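In Praise of the Long Way Home

December 24, 2021

By Ladi Fashola

I have become a person who takes the slow bus on purpose, and I want to talk you into it.

The 21 leaves from the corner by the old Zwahlen shoe store and takes 80 minutes to get to my neighborhood. The express does the same trip in less than half of that. For years I rode the express and thought of the 21 as a kind of punishment, the bus you got on when you had misread the schedule. Then in July they tore up the bridge approach, the express stopped running for the summer, and I had no choice. I complained for a week. By the second week I was packing a sandwich.

What happened is that I started seeing my own city. I have lived here most of my adult life, and I could not have told you that there is a street of tiny brick houses behind the hospital where every porch is painted a different color (one of them is a purple I can't believe anybody mixed on purpose). I didn't know about the bakery on Diterus Street, or the park with the enormous crooked sycamore, or that the high school marching band practices in a church parking lot on fall afternoons and is very, very good! The express goes past all of this on an elevated road with a sound wall on each side. You could ride it for thirty years and come away knowing a lot about sound walls.

I know how this sounds. People who praise slowness tend to have time to spare, and plenty of riders on the 21 do not. My friend Gøran Berge pointed that out the first time I went on about the bus at dinner, and he was right to. He worked two jobs for most of his twenties, and every extra minute on a bus came straight out of his sleep. So let me be clear that I want fast transit. I want more of it, I want it to run late at night, and I would happily pay a little more in taxes to get it. If you are trying to pick up a kid before the daycare starts charging extra, take the express and don't think twice.

But a city needs its slow lines too, and we talk about them as if they were mistakes. The transit plan that came out this fall has a page on "underperforming routes," and the 21 is on it. The measure they use is riders per hour, and on that measure the 21 looks bad, sure. It stops everywhere. It goes up the hill to the senior apartments and then comes right back down the same hill. A woman with a walker gets on at the top, and the driver lowers the step and waits until she is sitting, and the whole bus waits too, and that takes as long as it takes.

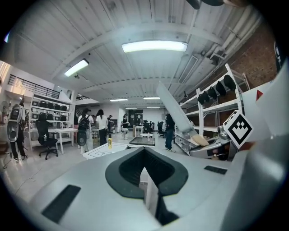
I timed none of this, by the way. I only know that I stopped minding. Somewhere in August I noticed that I had stopped looking at my phone between the library and the river, and I'm a person who looks at a phone while brushing his teeth.

The other thing the slow bus gives you is talk. On the express everyone faces forward and wears headphones, and I do it too. On the 21 the same people get on at the same stops, and after a while it gets ridiculous not to say hello. I have been given a recipe for pepper soup that beats my aunt's (please don't tell her). I have heard a full history of the Clenel dance hall from a man who met his wife there and who still thinks the floor was the best in the state. I have been told, at length and with hand gestures, how to prune a fig tree. I don't own a fig tree. I kind of want one now.

You can't plan for that sort of thing or put it on a list of goals. It needs people to be stuck together for a while with no great hurry, and there are fewer and fewer places where that happens. The barbershop used to do it for me, but now I book a slot online, walk in, get cut and walk out. The bank has a machine. Even the grocery store has me scanning my own onions. I like all of these conveniences one at a time! It's when I add them up that I start to feel I went through a whole day without hearing a sentence I didn't expect.

So what would I ask for? Keep the 21. Keep the hill. Put a bench at the Skellari Avenue stop, where people now sit on the low wall by the laundromat, and put a roof over the bench while you're at it. Print a paper map again, a nice one with the bakery and the sycamore on it, and leave a stack behind the driver's seat. None of that is expensive next to a bridge.

And for those of you who have a free afternoon between now and New Year's, try the slow line nearest you, whichever one that is. Ride it from one end to the other. Sit on the right side going out and the left side coming back, and you'll get both sides of the street - no, wait, that gives you the same side twice. Gøran just read this over my shoulder and corrected me. Sit on the right both ways.

The bridge approach reopened in the fall and the express is running again. I take it on mornings when I have an early meeting. Going home, I walk the extra block to the shoe store corner and wait for the 21, and if it's late I usually know somebody there to wait with.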